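Flerkelside Restaurant & Banquet Room
Frequently Asked Questions

Last updated 7 Jan 2018

Do I need a reservation?

Not for small parties. We seat walk-ins all day, and on most evenings the wait is short. If you have eight or more people, please call ahead so we can push tables together before you get here. We hold a reserved table for 19 minutes past the booked time. After that it goes to the next party on the list. Yes, it's an odd number. It was set by a former host and we kept it.

How late is the kitchen open?

The kitchen takes last orders one hour before we close. The bar menu (soups, sandwiches, the fish basket and fries) runs until half an hour before closing. Coffee and dessert are served until the end of the night.

Is there a dress code?

No. We ask for shirts and shoes. Work boots are fine if you knock the mud off first.

Do you have a kids' menu?

Yes, for ages ten and under. It comes with a drink and a scoop of ice cream. Older kids can order a half portion of any of the plates marked on the menu with a star. High chairs and boosters are kept by the host stand, so ask when you are seated.

Can you handle food allergies?

We can work around most of them. Tell your server before you order, even if you have told us on a past visit. Please know that we have one kitchen and one set of fryers, and the fryers are used for breaded items, fish and fries. If you need a strictly gluten-free meal, stay with the grill side of the menu and skip anything fried. The pie crusts are made with butter and wheat flour. We do not have a vegan dessert at this time other than the fruit cup.
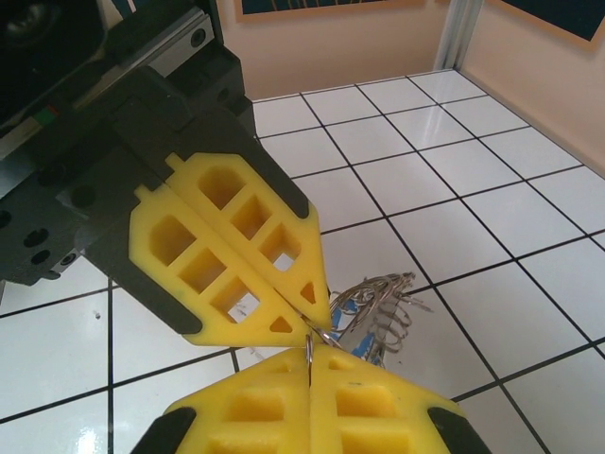
What should I order if I've never been in?

Most first-timers get the pot roast or the Admasu chicken. The chicken is a slow-cooked stew with onions and a good amount of red pepper, served with flat bread or rice. It is hotter than people expect. You can ask for it mild, and the kitchen will hold back the pepper paste and put it on the side. The pot roast comes with carrots, potatoes and gravy, and it does sell out on busy nights.

Do you serve alcohol?

Beer, wine and a short list of mixed drinks. We card everyone who looks under 40, with no exceptions for regulars. You may bring your own wine for a corkage fee, limited to two bottles per table. Outside beer and liquor are not allowed.

Can I bring my own cake?

Yes. There is no cutting fee if your party is ordering dinner. We'll keep the cake in the walk-in if you drop it off earlier the same day. Write your last name on the box. Candles are fine. Sparklers and confetti are not, and that includes the confetti that comes inside balloons.

How do I book the banquet room?

Call and ask for Ieva Sakalauskas, our events manager, or leave your number with the host. She will check the date and send you a copy of the banquet menu and the room agreement. A date is held once we have the signed agreement and the deposit. April fills up first because of showers and confirmation dinners, so call early for that month.

What does the banquet room cost?

There is no separate room charge if your food and drink total reaches the minimum. For evening events the minimum is $3000 before tax and tip. Daytime events have a lower minimum, which depends on the date and how long you need the room. Ieva can give you a figure over the phone.

What is included with the room?

Tables, chairs, plain white tablecloths, dishes, glassware, and setup and cleanup of anything that is ours. You bring your own centerpieces and take them home with you. Tape and tacks may not be used on the walls. There are hooks along the picture rail that will take light decorations.

When do you need my final headcount?

One week before the event. You can add a few guests after that, but we can't lower the count, since the meat order has already been placed by then.

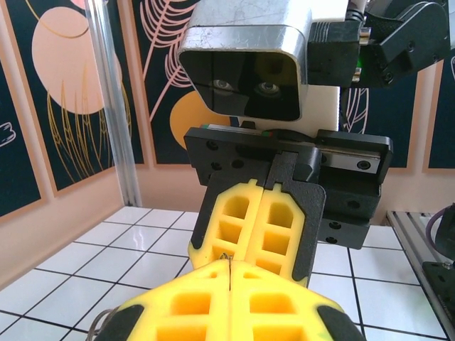
Do you cater off site?

Yes, within the county. Catering is drop-off only, in foil pans with serving spoons. We do not send servers, and we don't rent out chafing dishes. Orders need three days' notice. Delivery is included on larger orders, and smaller ones can be picked up at the side door.

Can I order takeout online?

Yes, through Fluvix. There is a link at the top of our home page. The online menu is shorter than the one in the dining room, and specials aren't listed there, so call if you want one of those. If something is wrong with your order, call us directly and we will fix it. Please have the order number handy.

Do you sell gift cards?

At the register, in any amount. They don't expire and can be used for food, drinks and catering, but not for banquet deposits. Old paper certificates are still good if you bring in the original. We can't replace a lost card without the receipt.

Where do I park?

The lot behind the building is ours. The lot across the street belongs to Wedis, and they do tow, including in the evening. Street parking out front is free after six. The accessible spaces are next to the rear entrance, which has a ramp and a door wide enough for a power chair.

How long have you been here?

The restaurant opened in 1987 with a lunch counter and a handful of tables. The banquet room was added later, when the shop next door closed and we took over the space. The counter is still in use and is first come, first served.

Are pets allowed?

Service animals are welcome everywhere. Other dogs can join you on the patio when it's open, on a leash and off the chairs. We can bring out a bowl of water.

I left something behind. Who do I call?

Call the main number and ask the host to check the drawer. Phones, wallets and keys are kept in the office, and you will need to describe the item. Coats and umbrellas hang by the rear entrance for a month and are then donated.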